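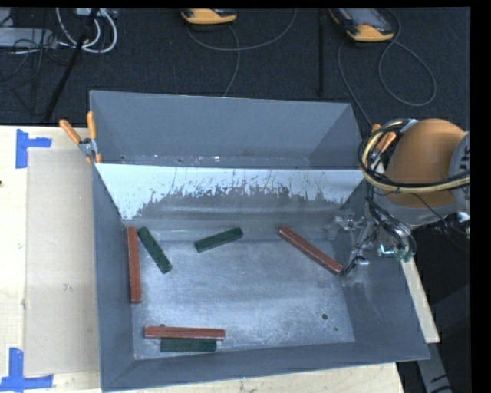 Red and green blocks in a grey metal bin.

Dundura growers trial slower drying for heritage beans
Nov 6, 2020

A growers' co-operative at Dundura has released the first season's results from a trial of low-temperature drying for borlotti and black turtle beans, with the slower method giving fewer split skins after cooking.

The trial compared two batches of each variety. One went through the co-operative's usual warm-air dryer. The other was left on mesh racks in a ventilated shed until the moisture content dropped to the same level. All of the seed was sown on the same block and picked by the same crew.

Samples were then soaked overnight in unsalted water and simmered in small lots. Nhung Tạ, who ran the kitchen side of the work, used 400 borlotti beans from each batch and sorted them by hand after cooking. In the rack-dried lot, 347 kept their skins whole. The warm-air lot was noticeably poorer, and its beans also took longer to soften in the centre.

"The skin dries before the inside does if you push the heat," Tạ said. "It goes tight, and then it tears when the bean swells in the pot. For soup you may not mind. For a salad you will."

The black turtle beans showed a smaller difference. Both batches held their shape, although the rack-dried beans gave a darker cooking liquid. Tạ said she would not draw much from that until it had been repeated with a second harvest.

Flavour was not scored. The co-operative had planned a blind tasting but dropped it when the shed-dried turtle beans came in late.

Slower drying has a cost in space and time. The racks take up most of one shed at Dundura, and beans have to be turned daily in humid weather. Stavros Kokkinos, who manages packing, said the crop off the racks this season came to 1711 kilograms across both varieties, well under what the dryer can handle over the same period.

"We can't put everything through the racks," Kokkinos said. "The dryer stays for the bulk trade. What we can do is keep the slow beans apart and mark them so the cook knows what is in the bag."

The rack-dried beans will be sold under the Eltero label in 2 kilogram paper bags, with the harvest season printed on the back. Warm-air beans will continue under the Brutov label with no change to the bag. Âu, a restaurant that buys from the co-operative, has ordered borlotti from the slow batch for its winter menu.

For home cooks, the co-operative recommends a full overnight soak for either product, fresh water for cooking, and a gentle simmer with the lid ajar. Tomatoes, vinegar and other acidic ingredients should go in after the beans are tender. Red kidney beans are not part of the trial and need a hard boil at the start of cooking, whatever the drying method.

Beans from both labels should be stored in a sealed jar away from light. Older beans need more time in the pot - the printed season is the better guide than the look of the skin.

A second round of drying will start in February if the crop is ready, with cannellini added to the two existing varieties.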